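Capítulo 4
El reparto: cómo llega el dinero de arriba a los de abajo

Si has llegado hasta aquí sin saltarte el capítulo 3, enhorabuena, porque la parte de los impuestos es la más árida del libro y lo sé (la he reescrito más veces de las que me gustaría confesar). Ahora viene lo divertido: repartir. Ya hemos visto cómo se recauda, quién paga y por qué concepto; nos falta saber qué pasa con esa bolsa común cuando hay un gobierno central, unas regiones y un montón de municipios esperando su parte.

Yo empecé a interesarme por esto de la manera más tonta. Vivía en Mota, un municipio pequeño de la región de Laner, y un invierno dejaron de arreglar la carretera que sube al cementerio. Pregunté en el ayuntamiento y me dijeron que «no había bajado la transferencia de febrero». ¡Bajado! Como si el dinero fuera agua. Me fui a casa con esa palabra en la cabeza, y en cierto modo todo este capítulo sale de ahí.

Vamos a trabajar con el mismo país del resto del libro, que tiene tres niveles de gobierno. El central recauda casi todo lo gordo: renta, sociedades, aduanas, consumo. Las regiones, como Laner y Onen, recaudan algo, y los municipios, poquito (tasas, licencias, el impuesto sobre los inmuebles y para de contar). En cambio, las escuelas, los ambulatorios, las calles y la basura los pagan sobre todo los de abajo. Fíjate en el desajuste, porque es el corazón del asunto: quien cobra y quien gasta son administraciones distintas.

A ese desajuste los manuales lo llaman desequilibrio vertical. Apúntatelo, que lo vamos a usar hasta el aburrimiento. Hay otro, el horizontal, que es el que existe entre regiones del mismo nivel: Onen tiene puerto e industria, Laner tiene monte y gente mayor, y con los mismos tipos impositivos una saca bastante más por habitante que la otra.

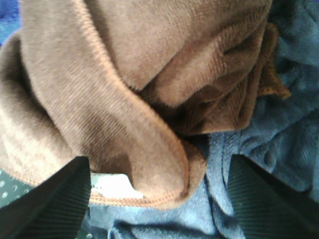
4.1 Primero se parte, luego se reparte

Casi todos los sistemas que conozco funcionan en dos pasos, y mezclarlos es el error que más veo en los exámenes. El primer paso decide cuánto se queda cada nivel: tanto para el gobierno central, tanto para el conjunto de las regiones, tanto para el conjunto de los municipios. Se suele llamar reparto primario. El segundo decide cómo se divide, dentro de cada nivel, lo que le ha tocado; ahí es donde Laner y Onen se pelean entre ellas, y es el reparto secundario.

Pongamos cifras. El martes 10 de septiembre de 2024 se publica la liquidación mensual de nuestro país. La bolsa común asciende a 1.612 millones. De ahí, 1.019 millones van al gobierno central y el resto, 593 millones, se queda para regiones y municipios. Haz la división antes de seguir leyendo, anda: el centro se lleva aproximadamente el 63 por ciento.

¿Es mucho? ¿Es poco? Pues con ese dato solo no se puede saber, y aquí me pongo pesada. Para opinar hay que mirar qué servicios presta cada nivel. Si el centro paga las pensiones, la defensa y los intereses de la deuda, ese porcentaje puede quedarse corto; si las pensiones las pagaran las regiones, sería un disparate. Un porcentaje de reparto sin la lista de competencias al lado no dice gran cosa, y aun así los titulares de prensa casi siempre traen solo el porcentaje.

Otra cosa que conviene tener clara desde ya es la diferencia entre ingresos brutos y netos. Antes de repartir, a la bolsa se le descuentan cosas: devoluciones de impuestos, el coste de recaudar y, en algunos sistemas, un ahorro obligatorio para los años malos. La cifra de 1.612 millones del ejemplo ya es neta. Cuando leas un comunicado oficial, busca ese detalle lo primero, que a veces está en el último párrafo y en letra pequeña.

4.2 Con qué vara se mide

Llegamos a las fórmulas. No te asustes, que son sumas ponderadas y poco más. Para el reparto secundario, la ley fija unos criterios y le da un peso a cada uno. La población aparece siempre y suele ser el que más pesa. Luego entran la superficie, la dispersión (no cuesta lo mismo recoger la basura en un barrio compacto que en siete aldeas repartidas por un valle), la proporción de niños y de mayores, y a veces la recaudación propia, para premiar a quien se esfuerza en cobrar lo suyo.

Este último criterio me parece el más interesante de discutir en clase, porque tira en sentido contrario a los demás. Si premias a quien recauda mucho, acabas favoreciendo a Onen, que ya partía con ventaja. Si no premias nada, un alcalde puede pensar que para qué va a cobrar él el impuesto sobre los inmuebles, con lo antipático que es, si la transferencia le va a llegar igual. (En Mota pasaba exactamente eso, dicho sea con cariño.)

También hay partes de la bolsa que no siguen la fórmula general. La más conocida es la compensación a los territorios donde se extrae un recurso natural. En nuestro país la cobra la comarca minera de Ernosero, que recibe un porcentaje fijo de lo que produce la mina antes de que el resto entre en el reparto.

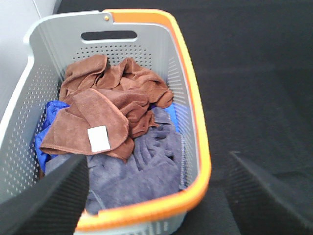

Las razones que se dan para esa compensación son sobre todo ambientales y de justicia: el polvo, los camiones y el ruido se los come la comarca, mientras que el ingreso fiscal lo disfruta el país entero. Frente a eso, en Laner te dirán que el mineral es de todos y que haber nacido encima de una veta no es mérito de nadie. Yo tengo mi opinión, que cambia según el año, y prefiero que te formes la tuya con los datos del apartado 4.5.

4.3 Antes de entrar en materia

Te pido un pequeño trabajo previo. Busca el presupuesto de tu municipio (suele estar en la web del ayuntamiento, aunque a veces bien escondido) y localiza el capítulo de transferencias corrientes. Apunta cuánto recibe del gobierno central y cuánto de la región, y divídelo entre el total de ingresos. Guarda ese porcentaje, porque en el apartado 4.4 lo compararemos con los de Mota y Ernosero, y te servirá además para el ejercicio largo del final.

Si el presupuesto que encuentras es del año pasado, úsalo igualmente y anota el año. Y si solo aparece la liquidación, mejor todavía: el presupuesto recoge lo que se esperaba cobrar y la liquidación lo que se cobró, y la distancia entre los dos números explica bastantes carreteras sin arreglar.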